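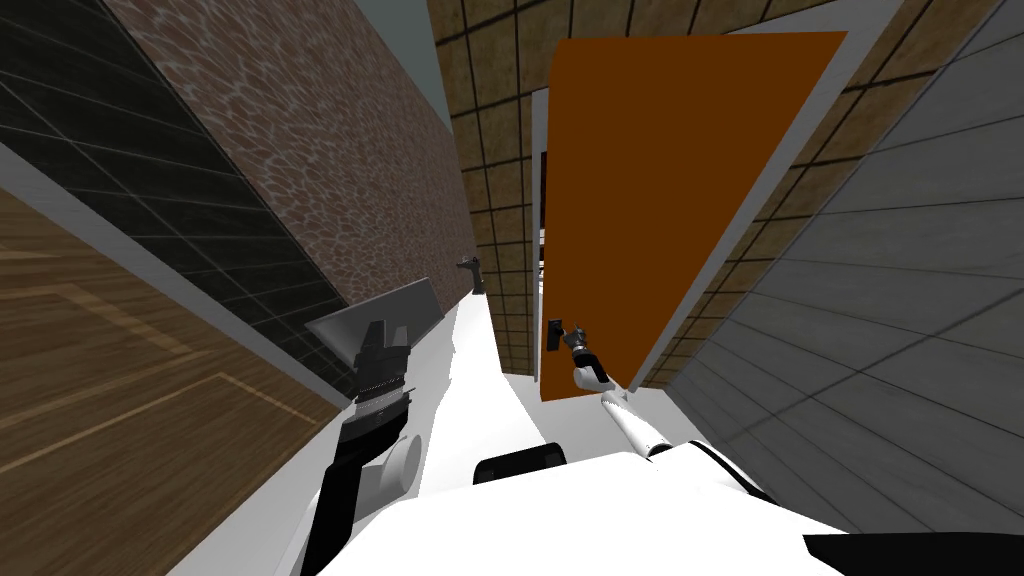 Right gripper at the lever, door partly open, in the simulated corridor.

Door Demonstrations at Home: Tips for Cleaner Takes

These are working tips for people who record door-opening examples in simulation from a spare room, a kitchen table or a corner of the garage. They assume you already have the Letora simulator installed and a pair of hand controllers that track properly. Most of them came out of one long batch in July, when we threw away far more takes than we should have.

Before you start

Clear a space where you can swing both arms without hitting a shelf. A door pull looks like a small movement on screen, but your elbow goes back farther than you expect. If you are in the kitchen, push the chairs under the table and move anything breakable off the counter behind you.

Put a strip of masking tape on the floor and stand with your toes on it. Go back to the tape before every take. People drift forward as they work, and the controllers end up cramped against the body by the tenth door.

Charge both controllers fully. Ours start to jitter below 40 percent, well before the warning comes up, and the jitter goes straight into the recorded hand path.

Turn off ceiling fans. Close the blinds if the sun comes in low. Tracking cameras dislike both.

Setting the view

The head view in a corridor can sit at a steep tilt, with walls and doors running diagonally. Leave it alone. The learner gets the same view you do, and if you straighten yours in the settings, your corrections stop matching what is in the recording. It takes most people a morning to get used to it. If you feel queasy, stop for a few minutes and look at something far off.

Check that you can see the handle and the gripper together before you press record. When the forearm hides the handle, back up and bring the arm in from a lower angle.

Reaching for the handle

Go slowly for the last stretch. A fast approach that lands on the handle by luck is a poor example, and the system will copy the speed without copying the luck.

Pick one of two methods and say which in the take name: "close" if you wrap the fingers on the lever, "press" if you push it down with closed fingers. Both are fine. Mixing them in one take is a common cause of rejects.

Let the gripper settle against the lever for a moment before you turn it. You want a clear point where reaching ends and turning begins. If you are sorting takes later, that pause saves a lot of squinting.

If you miss, keep recording and try again from where you are. A miss followed by a calm recovery is worth having. Two misses in a row, end the take and mark it "retry".

Opening the door

Follow the arc of the door with your hand. Beginners pull in a straight line, the gripper slides off the end of the lever, and the door stops with a hand-width gap. Think of drawing part of a big circle around the hinges.

Move the base a little at a time. Long base moves with the hand still on the lever will twist the wrist past its limit, and the simulator will freeze the arm.

Let go only when the door is open wide enough for the body to pass. For partial-opening takes, stop where the task card says and hold still for a slow count of two.

What to do with the other arm

Keep the idle arm out from the body with the gripper empty, and don't let it wander. Every small wave of your left hand is in the file. Iñaki Segura, who checks most of our takes, rejects more of them for a restless left hand than for anything the right hand did.

Watch your clearance in narrow corridors. The idle gripper can touch a wall behind your attention while you are busy with the door. Hold the left controller against your ribs if you can't keep it quiet. An old tip from Iñaki is to hook your thumb in an apron string, and it does work.

Mixing up the surroundings

Change the walls and floor between sets. Stone pattern, small tile, large plain tile, wood floor, whatever the library has. A learner that has only seen one door color in one hallway will tie the two together and fail on the next hallway.

Change the start position too. We use 50 takes per room, then reload with a new layout. Past that point the hands go on autopilot and the takes come out nearly identical.

Don't change the handle type and the wall finish in the same step when you are testing. If the success rate drops you won't know which one did it.

Naming and saving

Room, door, method, take number, in that order, all lowercase with hyphens. Write it the same way every time.

Save to the local drive first and upload at the end of the session. We lost an evening's work by recording straight to a network folder while someone was streaming a movie in the next room.

Keep a paper notebook beside you. One line per problem is plenty: "take 12, lever stuck", "take 19, bumped wall". Typing notes with controllers in your hands is miserable.

Checking your takes

Play back at double speed and look only at the gripper. Then play again and look only at the door. Trying to watch both at once, you will miss the short slips.

Throw out any take where the door moves before the gripper touches it. That is a physics glitch, and a handful of them can do real damage to a small set.

In our July batch we recorded 835 takes and kept 700. Most of the rejects came from the last part of a session, so we now stop earlier.

Looking after yourself

Take the controllers off at every room change. Shake out your wrists. Drink something.

Wear shoes with a bit of cushion if your floor is tile or concrete. A folded bath mat under your feet is nearly as good, as long as it doesn't slide.

Wipe the grips with a barely damp cloth when you finish, then a dry one. Skip kitchen spray cleaners, which leave the rubber sticky.

Store the controllers on a shelf with the triggers facing up. Ours went in a drawer for a while and one trigger was pressed down all night by a tape measure. It read as half closed from then on, and we had to recalibrate before every session until the replacement came.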